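Category: Talks and Handouts / Plant Records
Last updated: March

Speaker notes – "How good is that dot on the map?"

Start without slides. Ask who has used a county distribution map this year. Most hands will go up. Then ask who has looked at the specimen behind one of the dots. Wait for it.

My problem with dot maps is simple. A dot looks the same if it stands for a pressed plant with roots and fruit, a line in a notebook, or a phone picture named by software. We read all of them as "it grows there." I don't think we should, and I'd like to talk you out of it with the sedges, which is where I've been burned most.

Background, keep short. Karthikeyan Lobo and I went through the Carex records for our county over the winter. 729 records in the file. We took 400 of them for a close check, picked by drawing numbers, so please don't tell me we went looking for the bad ones. Kwok-wai Chu did the second determinations blind, meaning he got the sheets with the old names covered.

What we found. Don't read out the table, it's on the handout.

– Records with a specimen mostly held up. The wrong ones were nearly all in section Ovales, and nearly all had been collected too early, with no ripe perigynia. You can't name those. I've tried. Anyone who says they can do it from the look of the plant should be asked to do it twice on the same sheet a month apart.

– Records with only a photo were poor. Often there was nothing to check. A nice green tuft, no scale, no fruit, no leaf sheath.

– Records with neither were mostly from one old list. I'll call it the Skisadier list since that's the preserve it came from. It gets copied into every report on the place. Each report cites the one before. Renji Minami traced it back through 3 reports and at the bottom there's a typed sheet with no collector on it.

Pause here. Someone will say the old botanists were better than we are. Maybe. Some were. But I can't check a reputation, and neither can you. If the sheet exists, show me the sheet.

Now the native or not question. This is where people get annoyed.

Two sedges on the county list are marked "native, rare" on the strength of finds along the rail bed. Both grow in ballast and nowhere else near here. The case for calling them native is that they're native two counties over. To me that's a case for saying a train brought them. I would mark them "status unknown" and leave it there. Gerardo Santoro disagrees and he may want to say so, so leave him room. His argument about the wet prairie strip is on the back of the handout. I think it's the best one on his side, but it needs a plant from the strip, and there isn't one.

Say something about the software. Trilus is the one most of you have on your phones. I have nothing against it for garden plants. For sedges I'd treat the name as a guess from a stranger. The thing that bothers me is the loop: a wrong name goes up, two people click agree because the app suggested the same thing to them, and now it looks like three opinions. It's one opinion, and a weak one.

(If short of time skip to what to collect.)

What to collect. Whole plant with the base, if the patch can stand it. Ripe fruit. Note the soil and what it's growing with. Write the label that evening. I've got a folder of sheets from Ralleo Fen with "see notebook" on them and the notebook is gone. Ada Santoro has spare presses to lend, see her by the door.

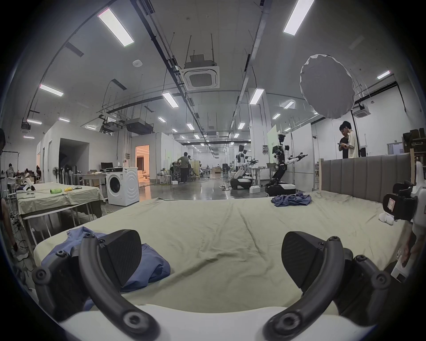
Is a photo ever enough for a county record?

For a few sedges with fruit you can't confuse with anything else, a sharp close-up with a ruler beside it will do. For section Ovales I wouldn't accept one from anybody, me included.

Last part. What I'm asking for is small. Three kinds of dot on the next map: filled for a checked specimen, open for a photo that shows what it needs to, and a cross for everything else. The map will look worse. A good many filled dots will turn into crosses, and some of them are mine – say this, they'll enjoy it.

Expect pushback on the cost of going back through the other sections. I don't know the cost. Don't make up a figure. Offer to do Juncus next and see how long it takes.

Sheets are out on the side table for anyone who wants to argue over the scope. Sorting session is Thursday, bring a hand lens.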